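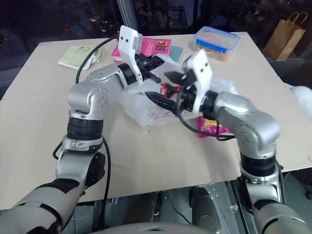 In Defense of the Crinkly Bag

Shuzhen Lei, 03/07/2021

My neighbors in Prenondale have given up see-through plastic bags and would like me to know it. They own cloth pouches now, 8 to a set, with drawstrings. I asked one of them where she kept her spare batteries. She opened five pouches and found a sock.

I'm sticking with clear plastic, wrinkles and all. Put something small in it, put the snacks next to it on the table, and you can tell at a glance which one is lunch. Yes, it gets cloudy. Yes, it crackles loudly enough to wake the dog when you're after a cookie at midnight. I've had two of mine since college and they look terrible.

Someone will write in to say a drawer divider does the same job. I own a drawer divider. I keep it in a bag.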